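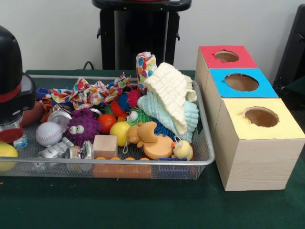
**Figure 3.** Workspace for the tray-clearing task, fixed camera. Mixed objects in a mesh tray, with the three hole-topped boxes at right.

### 4.2 Sorting from a dense pile

The second task measures how well the policy picks single objects out of a crowded tray and drops each one through the hole of the correct box. Earlier work on the Paterson benchmark uses rigid objects with clear gaps between them. We wanted contact between nearly all neighbors, and we wanted soft items in the pile, so the set mixes balls, plush toys, cans, cloths and a few blocks. Cloth is the hard part. A polka-dot fabric or a folded washcloth has no stable outline, and it often covers part of an object that would be easy to grasp on its own.

The target box is given by a short text command that names the color of the box top. The three holes differ in how they appear to the fixed camera, and the policy receives no model of the box geometry. Drop points have to be found from the images.

We collected 2201 demonstrations by teleoperation at the Dondovdale site. Operators were told to pick whatever object they judged easiest and to leave the rest of the pile alone where possible. They were not told to avoid double grasps, and we kept those episodes in the training set with a separate label. Removing them made the policy slower to release and did not reduce the double-grasp rate at test time.

Two views are used as input: the fixed view of Figure 3 and a head view that looks down on the tray and the box tops together.
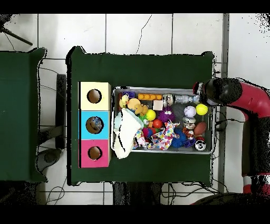

Both streams are resized and encoded separately, then joined before the action head. We tried sharing one encoder between the views. Training loss was nearly the same, but the shared encoder placed objects on the rim of the hole more often - mostly plush toys, which then rolled or slid back onto the table.

Evaluation used 144 trials, split evenly over the three boxes. The pile was rebuilt by hand before each trial from the same pool of objects, with no attempt to match earlier layouts. A trial ends when the object has passed fully through the hole, when it leaves the tray and lands elsewhere, or after 300 control steps. We allow 2 regrasps per trial. A further regrasp counts as a failure even if the object is later placed, a stricter rule than the one used for the Ferov baseline, and the baseline was rerun under our rule for Table 2.

Failures fall into two main groups. In the first, the gripper closes on cloth together with a rigid object below it, and the lift drags part of the pile over the rim. In the second, the grasp is sound but the release comes early. Early release is more common with light objects such as empty cans, where the wrist force signal stays close to its noise floor. We did not tune the release threshold per object. The Iratley variant of the policy, trained without force input, shows the same pattern, so the force signal alone does not explain it. Section 4.3 repeats the test with the cloths taken out of the pool.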